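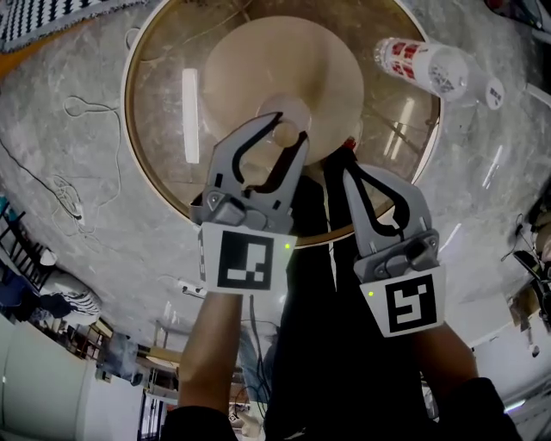 Two grippers held out over a round glass-topped table.

An online poll asking whether it is ever right to lie to a dying relative drew 1,220 replies in its first evening, and the argument that followed has lasted far longer than the voting did.

The question was posted in December by Fuvis, a small site that puts one moral puzzle a week in front of its readers. Most weeks bring in a few hundred answers. The usual subjects are runaway trolleys, lifeboats and found wallets, and people tend to vote and move on.

The puzzle went like this. Your grandmother, in her last days, asks if her house in Olmedo is still in the family. It was sold five years ago to pay for her care. Do you tell her?

By midnight 162 readers had said they would tell her the truth. Nearly all the others chose to say the house was fine. A handful picked the third option, which was to change the subject, and they were scolded by both sides.

Then the screenshots started to travel. A parenting forum in Grurnberg picked up the question and ran its own version, with the grandmother replaced by a child asking about a lost dog. The result came out almost even. Readers who would lie to an old woman were much less willing to lie to a six-year-old.

Philosophers have argued over this ground for centuries. One school holds that a lie wrongs the person who hears it, whatever comes of it. Another looks only at the harm done or avoided. Polls like this one can't settle the matter, but they do show how quickly people switch schools when the details change.

The longest thread, at 1,234 comments, is about the house. Some readers want to know why she was never told about the sale. Others say she must have signed the papers - and if she did, the question is really about memory.

Fuvis has since closed the comments. Its next puzzle concerns a ferry to Draruva with one seat left.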